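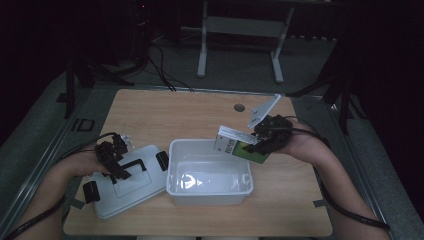

Why does the segmenter keep splitting one demo into several?
Mostly the gripper width threshold. It fires on any closing, including the small regrips that don't start a new subtask.

2022-11-19, Dreston

Reran the auto-segmentation on the bin packing set with Teun's new settings. He says the labels are good enough to train on. I'm not convinced. The summary page looks lovely and all the bars are green, but the bars measure agreement between the segmenter and itself at two smoothing levels, and that tells us very little.

Pulled 136 episodes and went through the cut points by hand. Stopped for coffee twice. Notes as I went:

Box-into-bin episodes: the right hand signal is fairly clean. Width drops, stays flat, opens. The segmenter wants to call "place" at the moment the fingers open, which is fine if the box is already down and wrong if it is still hanging over the rim. Width alone can't tell those apart. Height over the table would help, but the height estimate drifts and I don't trust it to the last couple of centimeters.

Lid episodes: much worse. With the fingers on the lid but not closed on anything, the left hand reads as idle. So we get "idle / move box" when it should be "hold lid / move box". A policy trained on that will learn that the left arm can wander off. Teun Timmermans says the image encoder will sort it out. Maybe. I'd like to see that before we spend the GPU time.

The bin is another headache. White translucent plastic, and the depth model from Plarneo puts the inner floor anywhere it likes. On a few episodes it locked onto the reflection and gave a floor above the rim. Their release notes claim this was fixed in June. Masked out the depth inside the bin for now. Ugly, but the segmenter didn't get worse, so I doubt it was using it properly in the first place.

Tried:
min segment length up to 1,000 ms. Fewer false splits, but it swallows real short grasps.
hysteresis on width, both hands. Better. Keeping this.
joint label over both hands instead of one track each. Promising on lids, slow, crashes if one stream starts late.

Gullar branch has the hysteresis change plus 4 failing tests. I haven't fixed the tests; two of them look wrong to me anyway (they expect a cut where the hand is plainly just adjusting).

To do:
- ask Van Loon for their hand-labeled cut points, not the averages
- contact label for the hand resting on an object, separate from grasp
- check timestamp offset left vs right before blaming the model again
- no training run until the lid labels are redone — Teun disagrees, will talk Monday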